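Wuldale Hall, Monthly Walk-Through
Checked by Zodwa Mtshali, 17 August 2025

Okay, same list as always, my comments after each item. I did the whole building in one go this time, so forgive the typing.

1. Front doors open fully and latch - OK
The left one still sticks if you push it low down. Push near the handle and it's fine. I'd like it planed before February, when it swells up and we all start using our shoulders.

2. Exit signs lit - NEEDS WORK
Sign over the side door is flickering. I swapped the bulb and it kept right on flickering, so I'm guessing it's the fitting. I've asked Inskip for a quote.

3. Extinguishers in place, gauge in the green - OK
All good, tags signed. The one by the kitchen had a coat hanging on it AGAIN. There are hooks, people! Lovely big hooks!

4. Occupancy card posted (200 main hall, 28 upstairs) - OK
Upstairs card has faded so badly you have to squint. New one is printed and in my bag.

5. Stairs and handrails - OK
Third step creaks but doesn't move. I jumped on it (twice, to be fair to it).

6. Hot water at kitchen sink - NEEDS WORK
Took forever to come through and then nearly took my skin off. Mixing valve needs turning down. Until it's done I've taped a note over the tap.

7. First aid box stocked - NEEDS WORK
Low on the small bandages, and the eye wash is past its date. Everything else is there, including the good scissors, which I was sure had walked off with the Nelari dance group. Sorry, Nelari.

8. Smoke alarms tested - OK
Loud as ever. My ears rang all the way through item 9.

9. Tables steady, tops covered and clean - OK
Leg locks all click in. The Oveo folding ones pinch your fingers if you rush, so please don't rush.

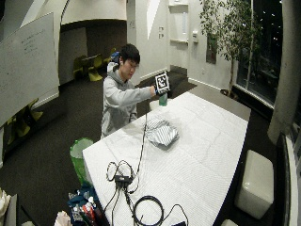 Item 9. Long table with the white quilted pad on top.

10. Cords and outlets - OK
One extension cord behind the stage had a nick in it, so I cut the plug off and threw it out. If it was yours, come see me and I'll buy you a new one.

11. Parking lot lights - NOT CHECKED
Too early and still bright out. I'll swing by after dark and add it to the sheet.

Next up: Inskip's quote, the valve, bandages and eye wash. Leave anything else you spot in the blue folder by the office door.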